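Docs Datasets Tools Changelog Contact
Search the registry Go
April | Maintained by Siebe Koster and Natsumi Ichikawa

# Favo: retirement fee disclosure extracts

Favo is a table of fee and charge disclosures taken from the product documents of small and mid-sized superannuation funds. It was compiled for work on whether fee wording changes when advice obligations change. Release 3 holds 1,471 rows from 200 disclosure documents issued by 37 funds.

## Contents

- `fees.csv`: one row per disclosed fee or charge
- `documents.csv`: one row per source document
- `funds.csv`: one row per fund, with coded name
- `wording/`: plain text of each fee clause, UTF-8
- `codebook.md`: category definitions and coder instructions

Fund names are replaced by codes (F01 to F37). The key isn't distributed. Requests to match the codes against other sources will be declined.

## Fields in fees.csv

- `row_id`: integer, stable across releases
- `doc_id`: foreign key to `documents.csv`
- `fee_type`: administration, investment, transaction, advice, exit, other
- `basis`: flat, percentage, tiered, or mixed
- `amount_flat`: Australian dollars per year, blank if not applicable
- `amount_pct`: percentage of account balance per year, blank if not applicable
- `cap`: annual maximum in dollars where one is stated
- `conditional`: 1 if the fee applies only when a member requests a service
- `coder`: initials
- `note`: free text

A blank in `amount_flat` is not a zero. Zero is recorded only where the document states that the fee is nil. Earlier users averaged the column after filling blanks with zeros and got administration fees that were far too low.

## Collection

Documents were downloaded from fund websites as PDF and converted to text. Tables that broke across pages were re-keyed by hand. Hnat Harasym and Brândușa Ene coded all rows. A subset of 45 documents was coded twice, independently, and disagreements were settled by Natsumi Ichikawa. Settled rows have `R` in the `note` field.

Most disagreement concerned `fee_type` where a fund bundles advice into administration. The rule now in the codebook is to code as `advice` only if the clause names personal financial advice as the service paid for. General education, calculators and seminars stay under `administration`.

## Versions

- Release 1 (Tutova): flat fees only. Withdrawn.
- Release 2 (Pimentel): percentage and tiered fees added. Tiers were stored as a single string and are difficult to parse.
- Release 3 (Favo): tiers split into separate rows, `conditional` added, `cap` corrected for four funds.

Row identifiers from Pimentel carry over. Tutova identifiers do not.

## Known problems

1. Buy-sell spreads are recorded under `transaction` where the document gives a number. Where it gives a range, the midpoint is in `amount_pct` and the range is in `note`.
2. Performance fees are under `investment` and can't be separated without reading the clause text.
3. Insurance premiums are excluded. Insurance administration fees are included, which some users will find inconsistent.
4. Documents for defined benefit members were dropped. Funds offering both kinds of membership are therefore only partly covered.
5. Two funds merged during collection. Both codes are kept, and `funds.csv` gives the successor.

## Suitable and unsuitable uses

The table supports comparison of fee structure and disclosure wording. It does not support estimates of what members paid, as it holds no balances or member counts. It should not be used to choose a fund or to advise anyone on a rollover. Disclosures are superseded often and no row should be taken as current.

## Loading

Files are comma-separated with a header row. Read `doc_id` as text or leading zeros will be lost. Dollar amounts have no thousands separator and no currency symbol. The check script `verify.py` compares row counts and foreign keys and exits with a non-zero code on failure.

## Access

Licensed for non-commercial research with attribution. Corrections go to Sebastian Surdu at the Sudthorpe office, quoting `row_id` and the page of the source document. Corrections received by noon on Friday are entered the following week. 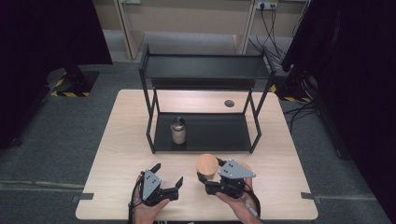 ## Citation

Koster, S., Ichikawa, N., Harasym, H. and Ene, B. Favo: retirement fee disclosure extracts, release 3. Sudthorpe.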